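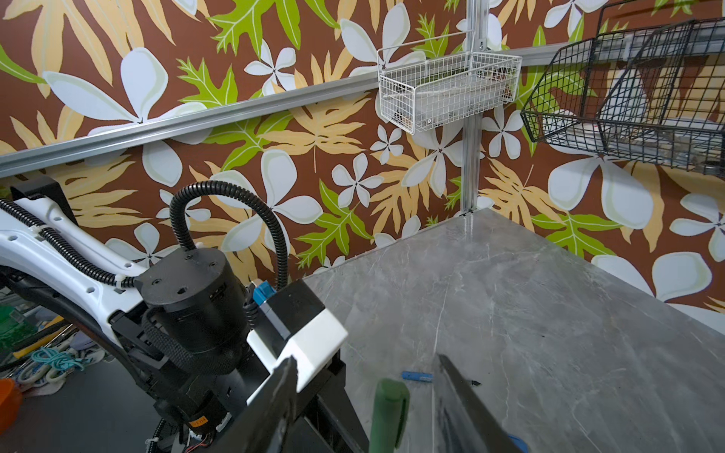 Braço robótico junto a um tampo cinzento de padrão marmoreado.

Um mandado de detenção devia ter prazo de revisão

A discussão sobre pessoas procuradas concentra-se quase sempre na captura. Interessa-me o momento seguinte, bem mais aborrecido: aquele em que o mandado deixa de ter fundamento e o registo continua ativo.

Na comarca de Aguiar, os mandados pendentes são geridos no Fumeo, um sistema que recebe a ordem do tribunal, atribui-lhe um identificador e a distribui às patrulhas. A entrada é automática. A saída depende de um ofício, de um funcionário que o leia e de uma segunda pessoa que valide a baixa. Em outubro, uma verificação manual a 200 registos encontrou nove mandados já revogados e ainda visíveis nos terminais. Num deles, o visado foi detido numa operação de trânsito, passou a noite na esquadra e saiu às 8 da manhã, quando a secretaria abriu e alguém localizou o despacho.

O erro é pequeno em percentagem e grave em natureza. Uma detenção sem título válido continua a ser uma privação ilegal da liberdade, ainda que o agente tenha agido de boa-fé perante o ecrã. A responsabilidade dilui-se entre o tribunal, que enviou o ofício, e a polícia, que não o processou.

Defendo uma regra simples: nenhum registo se mantém ativo por mais de 30 dias sem confirmação eletrónica do tribunal emissor. Findo o prazo, o mandado não caduca – passa ao estado «por confirmar», e o agente que o consulte tem de contactar o piquete antes de executar a detenção. O Duludau, usado na comarca vizinha, já distingue estes dois estados. A alteração exige um campo adicional na base de dados e um procedimento escrito para o turno da noite.

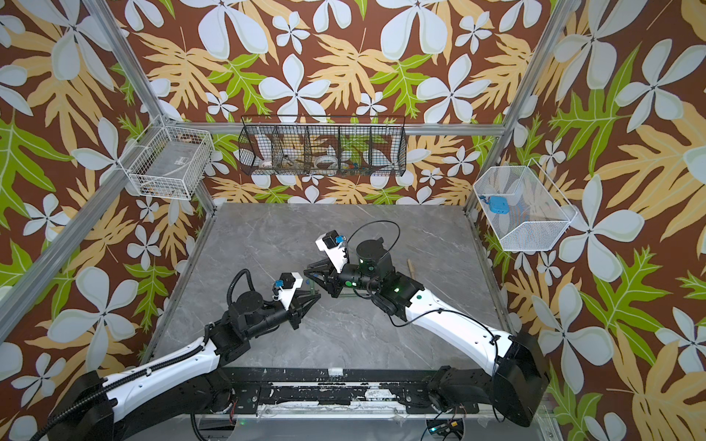 Iolanda Barros discorda, e diz que a confirmação periódica transfere para secretarias já saturadas um trabalho sem utilidade na grande maioria dos casos; teme também que um suspeito perigoso seja deixado ir porque o piquete não atendeu o telefone.

A segunda objeção é séria. Admito uma exceção para os crimes contra a vida e a integridade física, em que o registo se manteria executável durante a confirmação, com apresentação imediata ao juiz. Quanto à primeira, a confirmação pode ser feita em lote, por lista, com assinatura única. O que consome horas às secretarias é responder a pedidos urgentes sobre mandados antigos, com o processo arquivado noutro edifício.

Falta decidir quem audita. A Fludine, que mantém o Fumeo, guarda o histórico de consultas e de baixas, mas só o fornece a pedido. Esse histórico devia chegar todos os meses ao juiz presidente, com a data do despacho de revogação ao lado da data da baixa efetiva.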